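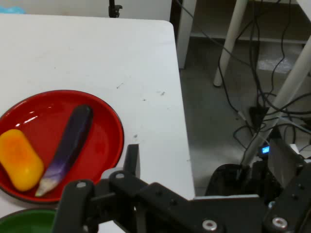

Figure 1. Wrist camera view, plate-sorting cell. Eggplant on the red plate, gripper fingers in the foreground.

Course handout 5: The dropped-object fault on the sorting cell
Prepared by Ewurabena Ackah. Read before the lab session. Bring your printed log sheet.

Background

The task is pick and place between two plates. The arm takes a piece of produce, lifts it, moves over the target plate, lowers it and opens the gripper. The controller is the Stumov unit you used in handout 4. Logging runs through Filia, and every run gets its own number.

In August the cell began to release objects early. The first case that was written up is run 369. The arm picked up the tomato, started across, and the gripper opened before the lowering step. The tomato hit the table and rolled off the front edge. Valdir Fagundes was standing at the bench and reached in to catch it while the arm was still moving. He was not hurt. The run was stopped with the emergency stop after his hand was already inside the work area.

We treat this as two separate events. One is a fault in the machine. The other is a safety matter, and it would have been one even if the gripper had worked correctly.

The fault

The log for run 369 shows no open command at the time of the drop. Grip force falls to zero, stays there for 30 milliseconds, and comes back. By then the object is gone. The controller never raised an alarm, as the alarm threshold was set to 5 consecutive missed readings and the dropout was shorter than that.

Benedita Azevedo went back through the earlier logs and found the same pattern in runs where nothing had been dropped. In those runs the gripper was empty, so the dropout had no visible effect and the runs were marked as passed.

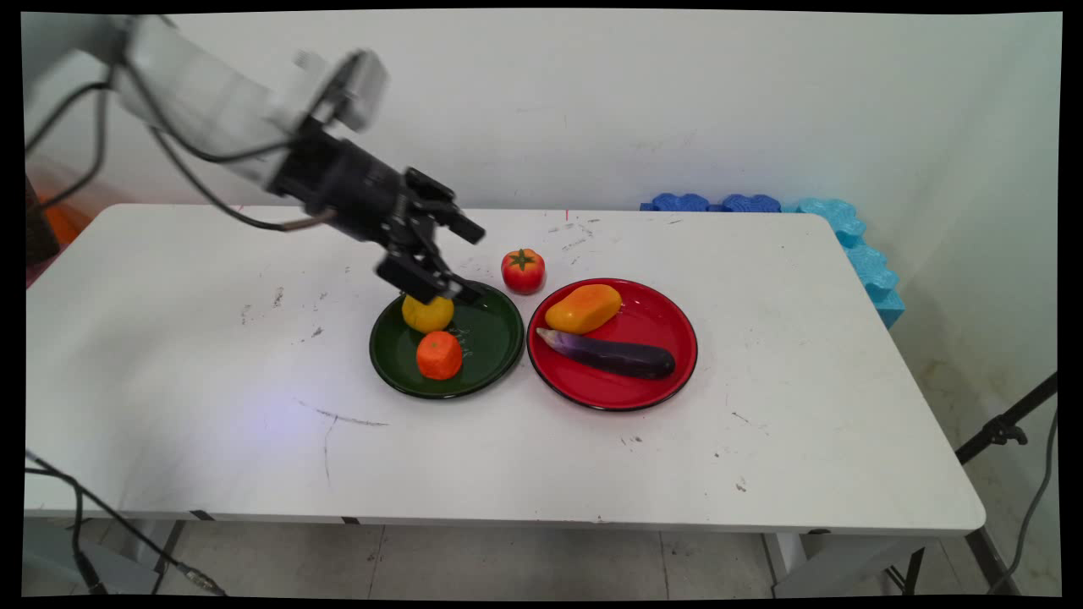
Cable strain was the cause. The gripper cable had been tied too short at the wrist, and when the arm reached to the far side of the table the connector was pulled slightly out of its seat. Stretching out over the table from the upper left, the arm carries its cables in loops along the link and down toward the wrist, and you should look at those loops first when you inspect the cell. A loop needs slack at full reach, with the wrist turned both ways. Checking it with the arm parked tells you very little. The old tie was removed, the cable was rerouted with a longer service loop, and the connector was replaced with a locking type from Esteves.

The cell was then run up to run 668 with no further dropouts in the log. Paraschiva Hodoroagă signed it back into use. The alarm now trips on the first missed reading.

The safety matter

Reaching for a falling object is a reflex. Telling people to be careful does not stop it. Three changes were made:

The standing position is now marked on the floor, out of arm's reach of the table.
One person holds the stop button for the whole run and does nothing else.
Dropped objects stay where they land until the arm is stopped and the person with the button says "clear."

These rules apply in the lab session. If you break the third one you will sit out the rest of the session.

For the lab

1. With power off, trace the gripper cable from the wrist back to the base. Note each tie point.
2. Move the arm by hand to full reach and check each loop again.
3. Pull the force log for run 369 and mark the dropout.
4. Work out the longest dropout the old threshold would have ignored. The sample rate is in the log header.

Questions about the log format go to Benedita Loureiro.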